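# Getting the jerseys washed before they go back in the bin

October 2022

The fall season is over and I have a basket of jerseys to deal with. I do this twice a year, and each time I forget half of how I did it the last time, so I'm writing it down.
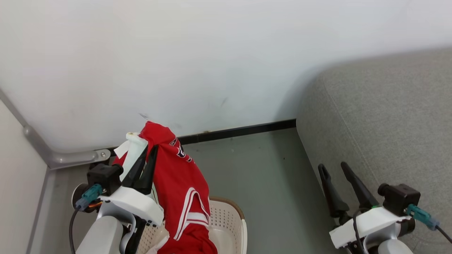

I start with the red ones. They bleed the most, and I don't want them in with anything else. Last year I put a red shirt in with the white practice socks and the socks came out pink. I wore them pink for the rest of the season.

The first job is sorting. I bring the basket into the living room and put it on the floor by the sofa. I used to do this in the laundry room, but there is no space in there to hold a shirt up and look at it. I pick each one up by the top, let it hang, and check it over. I look for grass stains, blood, and lettering that is starting to lift. Anything with a stain goes in a separate pile and gets treated first. The rest goes back in.

For grass I use plain dish soap and cold water, worked in with an old toothbrush and left to sit while I have lunch. I tried a stain stick from the store in Marsden and it did about the same job for more money. Blood gets cold water only. I don't put bleach on any of it.

Every shirt gets turned inside out before it goes in the machine. The letters crack if they rub against the drum, and once they crack they start to peel. I lost most of a number 17 that way. I ironed it back down with a dish towel over it and it held for two games.

Then it's cold water, the gentle cycle, and half the soap I would use for regular clothes. No fabric softener. It leaves something on the cloth that makes the shirts hold a smell, and it took me a couple of seasons to work out where the smell was coming from. If they already smell, I soak them in the tub for an hour with a cup of white vinegar and rinse them twice.

I don't machine dry jerseys anymore. The heat is hard on the lettering, and they dry fast enough on the rack. I have a folding rack from Ernine that I bought when we moved in. One of the feet is gone and I keep a piece of cardboard under that corner. It holds a small load if I overlap the sleeves a little. Mine stands in the hallway by the heating vent. In damp weather I give them until the next morning.

The basket is worth a mention because I went through three of them before this one. The first two were the collapsible kind and the handles tore. The third was wicker, and it snagged the mesh on a shirt I liked. Now I use a plain cream plastic one. It has no rough edges and I can rinse it out in the shower when something muddy has been in it.

For storage I fold each shirt with the lettering on the inside, sleeves in, then in half from the bottom. Hangers stretch the shoulders, so I quit using them. The folded shirts go in a flat Larkidska bin under the bed, with the reds on one side and everything else on the other. I tape a note to the lid with what is in there and what needs fixing. This year the note says two loose hems and one collar to restitch, and I would like to get to those before indoor starts in December.

The shorts and socks can go through with the normal laundry. I wash the socks in a mesh bag, or I end up with an odd number of them.

Shin guards get wiped down with vinegar and water and left on the back step for an afternoon. I still have to do mine.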